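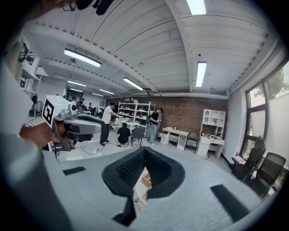

Our room under the white beams

In July I started to spend my afternoons in the workshop at Brovside, and I want to write something about the room itself, because I have become fond of it.

What I like most is the far wall. It is bare brick, a reddish brown, and nobody has painted it. The ceiling is the opposite, all white, with long beams going across and the lights fixed up between them. When I look up for too long I feel that I am inside a ship which was turned upside down. Amber Mapplebeck says this is only because I read too many sea stories as a girl. Maybe she is right.

The lights are the long fluorescent kind. In my country we had the same ones at school, and I did not love them there. But at four o'clock, when it rains, I am glad for them, and my eyes do not get tired as they did in my old place in Wilidlow, where I had one lamp and a small window.

Now the floor. I must confess that cables are our weak point. There are thin black ones lying in a tangle, and each evening I promise to put them in order. Last month I bought a packet of 56 fabric ties and I have used 8. Nelly Carhuamaca showed me how to make a loop over and under, so that the cable does not twist, and I practised it at home with the cord of my iron. It is harder than it looks! My loops come out like a pretzel.

My plan for the next weeks is small:

Put a hook near the door for the long cables.
Write a label on each one, at both ends.
Sweep under everything before the cables go back.

Amber wants also a shelf on the brick wall. I am against it, I would like to keep the bricks free, so we are still discussing. She has already drawn it on the back of an envelope, with measurements, and left it in my tea mug.

If you know a good way to store thin cables, please write to me in the comments. I read all of them, even when I answer slowly.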